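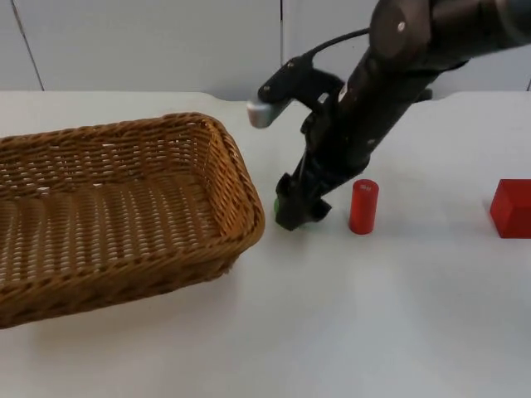
Augustina Tsikata asked after the last session whether a small firm should write off a damaged item at once or wait for the stock count. Write it off the day it is found. If you wait, the books show goods you can't sell, and whoever reorders will order too little.

Week 3: Keeping stock records in a small shop

Terms for this week
Opening stock – what you hold at the start of the period.
Closing stock – what you hold at the end.
Shrinkage – the gap between what the records say and what is on the shelf. Theft, breakage and plain typing mistakes all end up in it.

Cost of goods sold = opening stock + purchases – closing stock

Worked case: Grasent
Grasent sells housewares. It opened June with 400 units, bought none, and sold 12. The records should show 388. The shelf count came to 385, so shrinkage is three units. Value these at what the shop paid, not at the selling price.

Counting methods
A full count is done once or twice a year with the shop closed. A cycle count takes one section at a time and can run on a normal working day. Most shops with up to 13 sections can get through them all in a quarter, one a week.

Count first, then look at the record. People who see the expected number tend to find it.

Reading: Tamošiūnaitė, chapter on valuation. Skip the part on tax.
Exercise sheet (the Ondard accounts) due 18th July.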